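3. Serving equipment and portioning

3.1 Dispensers in self-serve breakfast settings

Chilled juice in self-serve breakfast rooms is usually offered in one of three ways: poured ahead into small glasses, set out in jugs, or drawn by the guest from a gravity-fed dispenser. The third arrangement was the only one in use at the four sites in this study. Pre-poured glasses had been dropped at the Kirnton site before our work began, and the site manager attributed the change to the amount of untouched juice discarded at the end of service. Jugs had been tried at Dulier and withdrawn, as the handles became sticky and the jugs were often returned to the wrong place on the counter.

A gravity-fed dispenser has few working parts. Juice is held in a reservoir above the counter and leaves through a tap when a handle is moved. Flow depends on the height of liquid over the outlet, the bore of the tap and the amount of pulp. It follows that the rate falls through the morning as the reservoir empties, and that a guest who has learned how long to hold the handle at opening will draw a smaller serving by the same habit near closing. Karaca raised this point in an earlier note on cereal and milk stations, and it applies with more force to juice, where the glass is small and the error is a larger share of the serving.

3.2 Counter layout

The counters differed in depth and in the shape of the front edge. At Pelupessy and Dulier the dispensers stood on straight counters against a wall, with trays of glasses to the left. At Kirnton the counter could be approached from two sides, and guests tended to arrive from whichever was nearer the bread. At Bornidix the dispenser shared a short counter with the coffee machine, and a queue for one was a queue for both.

Three features of layout were recorded at each site: the distance from the glass stack to the tap, the clear space in front of the drip tray, and the height of the counter. The second of these proved the most useful in later analysis. Where guests had somewhere to set down a plate before drawing juice, they used one hand for the glass and the other for the handle. Where they did not, the glass was placed on the grate and left unsupported while the free hand worked the tap. Neither practice is wrong, but the two produce different kinds of spill. A hand-held glass tends to be withdrawn too early, and the last of the flow lands on the grate. An unsupported glass tends to be overfilled, and the spill takes place when it is lifted.

3.3 Drip trays

The drip tray is treated in most catering guides as a cleaning item. We treat it here as part of the serving equipment, as its size and position affect where the glass is put. A grate set in the front of the tray invites placement slightly forward of the tap. If the spout is set well back, the glass must then be moved toward the column before drawing, and guests who did not make this correction caught the stream on the near side of the rim or missed it.

Slotted grates were preferred by staff over perforated plates. Akyol's interviews with kitchen staff gave two grounds for this: pulp could be brushed out of a slot in one pass, and a glass with a small foot stood level on the bars. Trays with a raised rim held more liquid but had to be lifted out with care, and at Bornidix the tray was emptied only after service for that reason.

3.4 Glassware

All sites used clear, straight-sided or near-straight-sided vessels with no fill line. The nominal capacity was 300 mL at three sites. Dulier used a mixture of sizes, the result of breakages replaced from different suppliers, and servings from that site are reported separately in Section 4.

Clear glass has a practical advantage in this setting. The guest judges the serving by looking at the side of the vessel, and with an opaque cup the same judgement has to be made from above, where the reservoir and collar block the view. The disadvantage is that condensation and wear both cloud the wall over time. Glasses with visible clouding were set aside by staff at Pelupessy but stayed in use elsewhere. Examples of the dispenser and glassware are given in Figure 2.
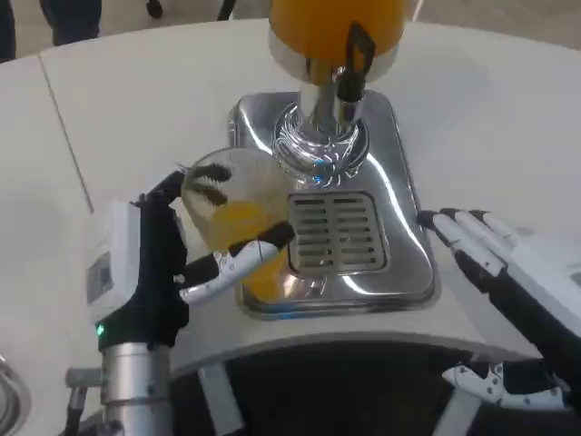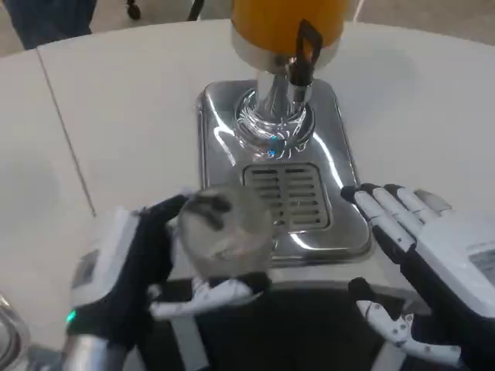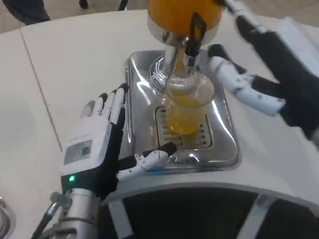
Figure 2. Juice dispenser with black tap handle, drip tray with slotted grate, and clear drinking vessel.

3.5 Measurement of servings

Servings were estimated by weight. The reservoir was weighed before opening, at each refill and after closing, and the contents of the drip tray were weighed separately. The total drawn was divided by the number of glasses returned to the wash-up area, with a correction for glasses used for water. This gives a mean serving for each morning but says nothing about the spread between guests. To estimate the spread, a subset of 100 servings per site was weighed one at a time on a bench scale placed beside the counter, with the guest's consent.

Across all sites, 3660 servings entered the mean estimate. Mornings on which a reservoir was topped up without being weighed were left out. Most of these fell in November, when two of the sites were short-staffed and refills were done in a hurry.

Scale readings were taken to the nearest gram and converted to volume using a density measured for each brand of juice on the first day of its use. Brands changed twice at Kirnton. The density correction was small, and leaving it out would not alter the ranking of the sites.

Two sources of error remain. Some guests refilled the same glass, which raises the apparent serving. Others took a clean glass for a second drink, which does not. Staff at Bornidix believed refilling was common, while staff at Dulier thought it rare, and no direct record was kept at either site. The bench-scale subset was treated as free of this error, each serving having been weighed at the counter as it was drawn, and its site means were used to check the larger set.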